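Cell notebook, August, second shift

Sim runs for the Vornberg handover are at 208, of which 133 completed without a person touching anything. The remainder completed with a person touching something, usually the mouse, usually mine. The plan still says the cell "frees operators for higher-value tasks." So far the higher-value task is watching a progress bar and saying "hm."

Changed today: approach speed down, open width up, wrist limit left alone after what it did to us last time. Chantelle wants the old bench procedure kept in the binder until the line people have signed off on the new one. Agreed. The binder has never needed a license renewal.

The tall white assembly with the blue-tiled panel is still the awkward one. Fingers wide open on approach, hose and brackets all down one side, and the planner likes to come in at a tilt that no fitter with a working neck would choose.

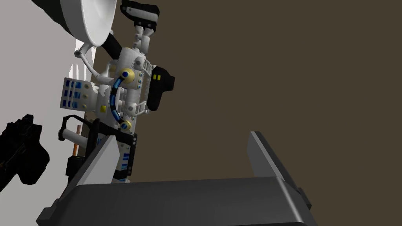 Anas Fawzy read this over at handover and objected to my tone. His point was that the fitters at Sindis lost the lifting and kept the judgment, and that most of them would take that trade twice. What bothers him is the rota: two people per shift where there used to be a full bench, and no one to ask when the thing stops at 20 past four in the morning. He would like that in the report, above the cycle times.

Fair. Moved it up. Also added his question about who trains the new starters, now that they'd be learning the job from a machine that never learned it from a fitter. Jääskeläinen's answer was a slide deck. I have filed the slide deck.

To do: rerun the failures with the slower approach - Chantelle has the list. Ask Flotex whether the stop button on the pendant can be reached by anyone under six feet. Find out who took my chair.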